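Lists > Stellbridge Hardware Repair > October > Old office desktops

Re: Reseating a CPU in the Dell desktops
3 comments · 13 shares
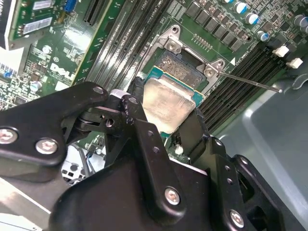

The processor by the socket, old paste still on the lid. Green Dell board.

Hello Imtiaz and all,

Thank you for the detailed question. I answer between your lines.

Imtiaz Sultana wrote:
> I have 20 of the old desktops to check before they go
> to Fistov. One does not start and I suspect the CPU
> contact. Do I have to clean the paste before I take
> the processor out, or after?

I prefer after. With the paste still on, the lid is slippery, so hold the processor only by its edges. On this type of board the pins are in the socket and the processor has flat pads. A bent pin in the socket is much more trouble than a dirty lid, so please never wipe inside there with a cloth.

> And the lever, does it need force?

A little, yes. Push it down and slightly to the side, and it comes free from its hook. When you close it again you will feel resistance, and this is normal. But before closing, look for the small triangle and compare it with the mark on the corner of the processor. Lower it straight down, do not slide it.

For cleaning I use alcohol and a coffee filter. Kedir Yilma recommended cotton swabs in his earlier message, but with me they left fibers.

I have one question also. Does somebody know if the 500 GB drives from the Nernov office were already erased? On my list machine 41 has no note.

With kind regards,
Gadisa Woldegiorgis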